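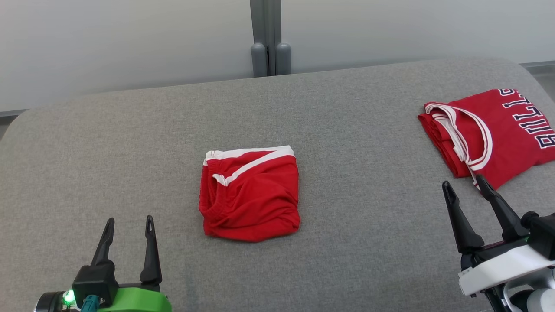

The Ramier house was open from ten until four, and the boiler was run on the first Tuesday-equivalent of the rota, which meant whenever Khoa Đặng had a free morning. He kept the log in pencil. The entry for that day in April began with the relative humidity in the library, 58 per cent, and the position of the blinds.

He had been collections engineer at Stavham for six years. The title had been made up to cover the work. The house had belonged to a family who made their money in valves, and the last of them had left it to the town with its contents, its debts and a clause. The clause said that the long clock on the stairs was to be kept going. It did not say that it was to be kept right.

The clock was a month-going regulator with a gridiron pendulum and a deadbeat escapement, signed Pedar on the dial. It lost time. In winter it lost four seconds a day and in summer it lost six, and a gridiron pendulum in sound order should not have cared which it was. Đặng's predecessor had dealt with the loss by moving the hands forward on the last day of each month and writing "adjusted" in the log. There were 153 of these entries. Đặng had read them all in his first week and had not made one himself. He let the clock drift and wrote down by how much.

The trust had now asked for a report. A new display was to go on the stairs, with a panel about the clause, and the designer wanted a sentence saying why the clock was slow. Đặng had been given until the end of the month.

He took the hood off at twenty past eight. The hood slid forward on two oak runners, the left of which had been replaced in beech and stained. He set it on the blanket on the half-landing and looked at the pendulum through its arc. Amplitude was one degree and forty minutes each side, the same as in January. The beat was even. He put the microphone on the seatboard and recorded ten minutes.

Mrs Trương came up the stairs with the post while it was running and stood still on the fourth step until he raised a hand.

"Is it poorly?" she said.

"It's slow."

"It's always been slow. My mother cleaned here when it was slow."

"When was that?"

She thought. "Before the lift."

He wrote down "slow before lift" and the initial T. The lift had been put in by the last Miss Ramier when her hips failed. The shaft ran up behind the stair wall, and he had suspected the motor for a time, until he spent a night in the house with the supply isolated and the clock lost exactly what it always lost. That was in the log as well, with the air pressure.

The trace showed nothing. The intervals between ticks agreed to better than a tenth of a millisecond, and they were all too long by the same amount. A worn pallet would have scattered them. Thick oil would have cut the arc. What he had was a clock in good health with a pendulum slightly too long, and the usual remedy for that was to turn the rating nut at the bottom of the rod until it was slightly shorter.

He had tried that in his second year. The nut was at the top of its thread. It had no further to go.

He went down to the office and had his tea standing up. The file on the clock was in the third drawer, between Clocks, Bracket and Coal. It held the repairer's bills back to the old man's time, each with the date and the work done: cleaned, new gut line, cleaned, bushed one hole, cleaned. The earliest was for setting up the clock when it came to the house. The carrier had brought it from a place by the coast, and the bill listed the case, the movement, the weight, the key, and "pendulum, own, to be supplied by Mr Ramier's works".

He had read this before and taken it to mean that the pendulum had been left in store at the works. He read it again with the tea in his hand. Then he went back upstairs.

Getting the pendulum out took most of an hour. The suspension spring had to be eased off its cock with the bob supported, and there was not enough room in the case for a hand on each side, so he used the folding cradle he had made for the purpose and never needed. He stopped the clock at 10:47 and put that in the log. It was the first stoppage in his time. He telephoned the chairman, as the procedure required, and left a message giving the clause number and the expected duration.

On the bench, under the lamp, the gridiron had nine rods, five of steel and four of brass, pinned at each end into cross-pieces. It was good work. The brass was a shade redder than he would have expected, and the pins were turned, with a small collar, in the manner of a valve spindle. He measured each rod twice. He weighed the bob on the parcel scale and again on the good scale: 14 pounds and a fraction. On the underside of the lower cross-piece, where it would have faced the floor for as long as it had hung there, somebody had punched a row of figures and two letters. The letters were E.R. The figures were a length in inches, to three places.

He worked it out on the back of an envelope. A pendulum of that length would lose very close to five seconds a day at Stavham. It would keep time if gravity were a little stronger, and gravity was a little stronger further north. He did the sum backwards to get the latitude. It came out some way up the coast of Norway, with a margin either side that took in a good deal of sea.

The family tree hung in the office. Edmund Ramier had run the works for 14 years. His brother Everard had no dates after his name on the right-hand side, only a dash. Đặng had always supposed that the painter had run out of room.

There was a letter-book from the works in the muniment room, and he had a reader's slip for it, signed by himself. The copy letters were in purple ink and had faded unevenly. In the spring of the year the clock was set up, Everard had written to a mission station about a shipment of pump fittings, and had asked, in the last paragraph, for the latitude of the place to the nearest minute. He gave no reason. The next month he had written again to thank them. There were no more letters in his hand. The ones that followed were Edmund's and concerned the price of copper.

Đặng read on for another 10 pages and found one further line, in a letter to the family solicitor. It said that the clock was to be left as his brother had made it, whatever it showed, and that he would see to it that this was put in writing.

He returned the book, signed the slip and noted the time.

That left the summer rate, which the length did not explain. He checked the brass against the table and found that the compensation fell short for the range of the stairwell. It would have been nearly right for a colder house. He added a second paragraph to his notes and underlined the temperature.

Mrs Trương found him at a quarter to three with the cradle back in the case and the suspension spring held in long tweezers.

"You've stopped it," she said.

"For four hours."

"What do I tell people if they ask?"

"It's being measured."

She held the torch for him. The spring went over the pin at the third attempt. He drew the bob to one side with a loop of thread, let the swing settle, and listened until the beat was even. She went on holding the torch after he had finished with it, pointed at the dial.

He had to decide how to set the hands. He could put them to the right time by his watch, or he could put them to what the clock would have shown if it had never been stopped. He looked in the log for the last reading, allowed for the interval at the April rate, and set them eleven minutes and eight seconds slow.

The designer's form had a box for the sentence, with a limit of thirty words. He wrote: "The pendulum was made at the Ramier works to keep time in the north of Norway, and has not been altered." He counted the words, and there were ten left over. He thought of putting in Everard's name, and the dash, and found that he could not state what the clock had been meant for, or who was to have wound it there, or whether anyone had gone. He left the form as it was.

In the log he put the stoppage, the bob weight, the nine lengths and the letters on the cross-piece. Under "action taken" he wrote "none". The humidity in the library had gone up to 60, so he went to see about the blinds.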